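Drindamo Bags
Product meeting - minutes

Date: August 29, 2021
Place: sample room
Chair: Desmond Halvorsen
Present: pattern desk, sewing room, purchasing, web store, returns desk
Absent: shipping (sent notes ahead)

1. Minutes of the last meeting

Accepted with one change. Under item 4, "side pocket lining" should read "front pocket lining." The side pocket lining was never in question.

Carried over from last time:
Hang tags - done.
New labels for the storage bins - not done. Moved to the next meeting.
Price check with the two stores that carry the Begay - done, see item 6.

2. Begay backpack, pink: what goes in it

The web store has 87 customer messages about the Begay since it went on sale. Most are about color and delivery. The group that matters for us is the 22 that ask what fits inside, and those nearly all ask about notebooks and hardcover books. The product page gives the outside measurements only and that doesn't answer the question.

Desmond asked for a standard fill that we use every time we talk about a bag's size. The pattern desk had written one up:

One hardcover notebook or book
One thin paperback or folder
Pencil case
Light sweater, rolled
Water bottle (side pocket only)

Purchasing thought the sweater should come out, as no two sweaters are the same size. The sewing room wanted it kept. A bag filled with only flat things tells you very little about the bottom corners, and the corners are where the Begay gets tight. The sweater stays, and the pattern desk will pick one sweater and keep it in the sample room for this use.

Packing order was discussed at some length. Flat items go against the back panel, standing up, with the largest one in first. The pencil case goes in next, lying across. The sweater goes last. When the sweater goes in first the books lean forward and the zipper has to be pulled closed over a corner, which is the complaint in several of the messages.
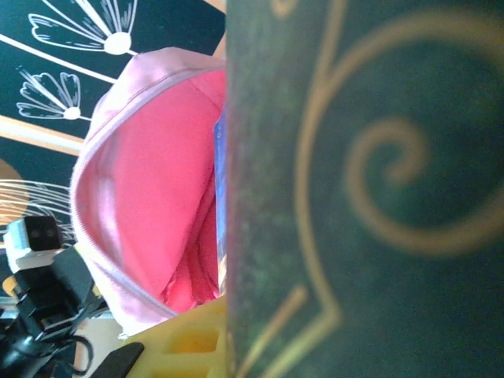
The returns desk pointed out that customers don't read packing orders and a bag should close however it is filled. Agreed in general. It was also agreed that one line on the product page costs us nothing. Web store to write it and send it around before posting.

Decided: inside measurements go on the page for all backpacks, taken with the lining in. The standard fill is adopted from now on.

3. Zippers and pulls

Purchasing reported on Prostard, our zipper supplier. The last delivery was 160 sliders short. They have said the balance will come with the next order at no extra freight. We have enough on the shelf for the pink run but not for the pink run and the navy run together. If the balance is late, navy waits.

The rubber pull tab was brought up again. When we changed from the cord pull there was some worry that the rubber would pick up dirt and look old before the bag did. The returns desk has gone through what came back this summer and found a few marked tabs and one torn one. The cord pulls did worse in the same months last year, mostly from fraying at the knot. The sewing room likes the rubber tab, which comes already on its loop and saves a step.

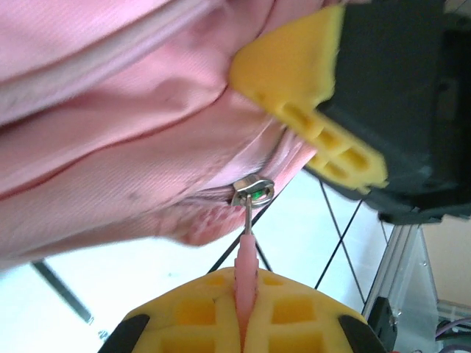
Slider and rubber pull tab on the pink fabric.

Length of the tab: the web store asked if it could be shorter, as a long tab can get caught when the zipper goes around the curve. The sewing room has not seen this happen on the bench but will try it on purpose, full bag and half full bag, and report back. No change for now.

Purchasing asked whether Prostard could supply the tab in a second color so that it shows up better against the bag. Desmond is against it. A second color means a second part number and a second bin, and the tab is easy enough to find by feel. Left where it is.

4. Shape when empty

This item came from the two stores. They hang the Begay on a hook and say it looks flat and tired on the wall after a few days. They asked if we could make it stiffer.

The pattern desk laid out three ways to do this. The first is a heavier interlining in the front panel. The second is a piped edge with a harder cord in it. The third is to ship the bag with paper stuffing and ask the stores to leave it in. The first adds weight and cost to every bag. The second changes the seam and would need a new sample. The third we could start tomorrow. 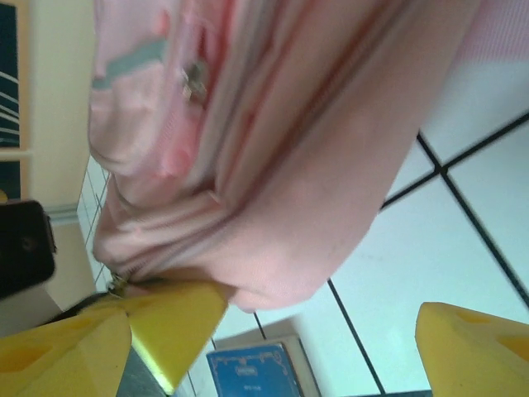

The sewing room would not like to see the Begay made stiff all over. The soft body is what parents tell us they like, and a child can push it into a cubby. The body does fold deeply when there is nothing in it, and the fabric bunches at the end where the zipper runs out, so any stiffening should go near there and leave the middle alone. The pattern desk agreed with that and would start with a short piece of interlining at each end of the zipper, inside the seam allowance. It was also noted that the darker salmon edging along the zipper looks good against the light pink even when the bag is crumpled, and it should not be dropped to save money as was suggested in the spring.

Decided: paper stuffing for store orders beginning with the next shipment. Pattern desk to make two samples with end pieces. No piping change.

Shipping's written note on this item: stuffed bags will take more room and we will get fewer to a carton. They ask for a week's notice before the change. Purchasing to confirm carton size with them.

5. The front pocket ("Stomach")

For the record, the large rounded front pocket is called the Stomach on the pattern sheets and in the sewing room, and this will go on. It is not to be used on the web page or on the hang tag. One customer has already received a repair slip with "Stomach re-stitched" written on it and wrote in to ask what it meant. The returns desk has answered her.

The pocket itself is fine. The question was whether it is too big for the bag. When it is filled the weight pulls forward and the backpack won't stand. When the main part is filled first there is no trouble. The pattern desk could take a little off the depth without changing the outline. The web store said the big pocket is the first thing people mention in reviews and asked that we leave it alone.

The tab with the strap fastening at the top of the pocket was also looked at. The sewing room asked for a clearer stitch mark on the pattern, as it has been landing slightly to one side on some bags. Pattern desk will add a notch. 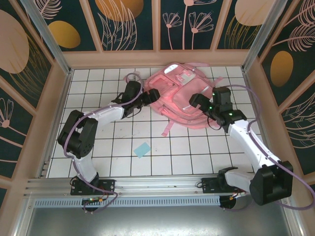

Pink backpack laid flat, front pocket up.

Strap ends: the loose webbing should be turned and stitched the same way on both sides. Some bags in the last run had the end folded once on one side and twice on the other. It holds either way but it looks careless. Folded twice from now on - the sewing room will put a finished piece on the board above the machines to work from.

Decided: Stomach depth unchanged. Notch added. Strap ends folded twice.

6. Stores and prices

Both stores are selling the Begay at the price we agreed. One has asked for 53 more in pink before November. We can do this from the current cloth if the navy run is moved back a little. Desmond to call the store and give them a date, and to ask at the same time if they would take the stuffed bags.

The other store has not reordered. They still have bags from the first delivery and would like to see navy before they decide.

7. Product photos

Short item. The web store wants new photos of the pink Begay showing it filled and open as well as closed. They should use the standard fill from item 2, and nothing that wouldn't really go in a school bag. The pattern desk offered a couple of hardcover notebooks.

8. Other business

The lamp over the cutting table flickers. Purchasing will order a tube.

The good shears have been missing since Wednesday. Whoever has them, please put them back on the hook.

Actions

Pattern desk - sweater for standard fill, two end-piece samples, notch on pocket pattern
Web store - inside measurements on all backpack pages, packing line, new photos
Sewing room - tab test on the curve, strap end piece on the board
Purchasing - Prostard balance, carton size with shipping, lamp tube
Returns desk - keep a count of marked and torn tabs
Desmond Halvorsen - call both stores
All - bin labels

Next meeting: when the two samples are ready. Desmond will send the time around.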